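2022-07-21, Wakus workshop, Cusildale

Bin diary, continued. Very pleased with today. We finally did the full clear-up of the tea cloth with everything going into the round bin, cups and cartons and tissues and all, and I have pages of scribble to get into some sort of order before I lose the thread. Weights are at the bottom. Cups first, they're the fun bit.

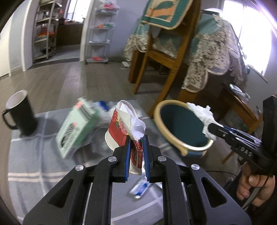
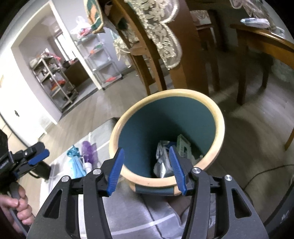
The tea cloth and the round bin.

The thing I keep coming back to is how much of a bin is air. I knew that in a general way, everybody does who has ever stood on a bag to get it in the wheelie bin, but it's quite different when you put a ruler down the side. We tipped the contents out on the bench, weighed the lot and put it all back in a different order, and the level went up by the width of my hand. Same rubbish! Same bin! I did it again to make sure I hadn't dropped something in from the bench by mistake, and I hadn't.

**Paper cups**

A whole paper cup is a terrible guest. It lands on its side, the next thing in sits on top of it, and you've built a little cave which nothing ever falls into. Crushed, it's another matter, but how you crush it counts for a lot. What I tried:

- Squeezed across the middle. The base ring stays round and the rim springs back a bit. Takes up a good deal less room than a whole cup, and it's what everyone's hand does without being asked.
- Stamped flat from the top. Looks tidy for a moment and then the wall pops out sideways. Also you need a floor and a shoe.
- Base pushed in first with the thumbs, then squeezed. Best of the lot by a long way. Once the ring gives, the wall has nothing holding it open.
- Nested whole. If there are plenty of cups and they're all one size, this beats crushing, and I'm a bit annoyed about it, having spent the morning crushing.

Used 20 cups for each of these, all from the same sleeve, the plain ones from the Cocco box and not the pretty ones (keeping those for people). Nested cups stood up in the bin like a chimney, so you do lose the space around them. If you lay the stack against the wall of the bin it curls round nicely and the middle stays free. I hadn't thought of a stack as a bendy thing before. It is, slightly!

Spring-back: I left the squeezed ones on the windowsill over lunch and they had opened out again by a surprising amount. The base-first ones hadn't moved that I could see. Want to do this properly with a set left overnight. Damp cups next to dry ones as well, as the wall goes soft after a long cup of tea and I'd expect it to hold a fold better. Or tear. One or the other.

**Cartons**

Small cartons I'm still undecided on. They're strong for what they weigh, and flat sides are good against each other, but in a round bin there's nothing flat for them to sit against. So one leans on the wall and leaves a gap behind it, and the gap is exactly the wrong shape for anything but tissues. Flattening is the obvious answer and it works, though it's slow if the end flaps are glued. I got quite quick at it: thumb under the flap, tear along the glue, press the two long edges together. My nails are a disgrace.

If it's carton then tissue, the tissue fills the gap. Tissue then carton, and the tissue is a cushion that the carton sits up on. Same for wrappers, more or less. I tried it both ways round with the same pieces and the difference showed up every time, which for this project is a miracle.

**Wrappers and packets**

The shiny ones are the liveliest. You can ball one up as tight as you like, let go, and watch it uncrumple itself with that little ticking noise. Folding is better than balling. Folding and then tucking the fold into a squashed cup is best of all, a crisp packet inside a cup inside the bin, and it stays put because the cup has hold of it. Only snag is that you've now got mixed material, plastic in with paper, and anyone sorting further down the line would have words. So it's a good trick for the general bin and a bad one for anything that gets separated. I'll write that in bigger letters when I do the tidy version.

**Tissues**

Don't weigh much, take up loads of space, squash to nothing under anything heavier. Put them in first? No, see above. Put them in last and they blow out when the door goes. In the middle, then. There's a whole ordering problem hiding in here and I'm having a lovely time with it.

**Bin shape**

Compared the round bin with the square one from by the sink, so 2 bins in all. The square one holds more flattened carton for its size, and the corners get used properly. The round one is better for general tea rubbish, with no corners for bits to hide in and nothing wedging halfway down. The wide rim on the round one is lovely too: easy to drop things over, and your sleeve doesn't catch on it the way it does on the square one with its thin lip. I had put the rim down as decoration and I take it back. Something thick and rounded to aim at does seem to make people less sloppy, though I haven't got a measurement for sloppy yet.

Depth is awkward. With a deep bin you can't see what's in the bottom, so you don't press it down, you just assume it's full when the top looks full. The darker the inside, the worse. Would love to try the same bin with a pale liner. Vidside have some in the cupboard on the landing, ask if we can have a roll.

**Clearing order off the cloth**

Tried a few ways of going at the table.

1. Big things first, small things after. Feels fast because the cloth empties quickly. The bin fills badly, with cups and boxes bridging at the bottom and the scraps rattling down through them.
2. Small things first. Feels slow and fiddly. Bin is neat. You knock the cups over reaching past them.
3. Nearest first, whatever it is. What people do when they aren't thinking about it. Middling on everything, and pleasant to do.
4. By kind: cups together, cartons together, soft stuff after. Takes the longest and wins on space by a mile.

Washable things come off before any of this starts. Mugs and spoons to the sink first, every time. I swept a teaspoon into the bin in the first week of this project and had to go in after it up to the elbow.

The cloth turned out to be a help. Bits stay where they are on it, where on the bare bench they skate about, and at the end you can pick it up by the corners and tip the crumbs in. It does ruck up if you drag things over it, so lift, don't slide. Shake it outside, not over the bin. Half of the crumbs went down the outside when I did it indoors and I had to move the bin to sweep.

**Weights**

Everything from the round bin since the last entry, dry stuff and damp stuff together: 1,139 g.
Paper cups out of that: 212 g.

I'd have guessed cups were the bulk of it, and by volume they easily are, but on the scales they're a small share. The heavy part was teabags. Of course it was. One soggy handful of teabags outweighs a whole stack of cups, and takes up hardly any room, and goes straight to the bottom where it makes everything above it smell of bergamot. Teabags ought to be in the food caddy anyway. I've moved the caddy next to the kettle, let's see if that shifts it.

Should say the scales were reading a touch high before I zeroed them with the tray on. Weights above are from after. Anything in the last entry might be out by the weight of the tray, and I'm going to go back and put a pencil mark beside those.

**To do**

- Overnight spring-back, squeezed against base-first, dry and damp.
- Pale liner in the round bin. Get roll from Vidside.
- Repeat clearing by kind with somebody who hasn't read this, and don't tell them what it's for.
- Cut a cardboard gauge for reading the level. The ruler leans and I keep reading it differently.
- More plain cups. Cocco box is nearly finished and the replacement isn't due until August, so go easy or switch to the corner shop ones and note the size.
- Photograph the chimney of nested cups from the side, it's a beauty.
- Wash the cloth. It has tea on it now, my fault, and I'd like it clean before the next round so I can see small scraps against it.

One more, added while locking up: try a handful of loose wrappers dropped in after the bin is "full" and see how many vanish down the gaps. I did a few just now with my coat on and they kept going.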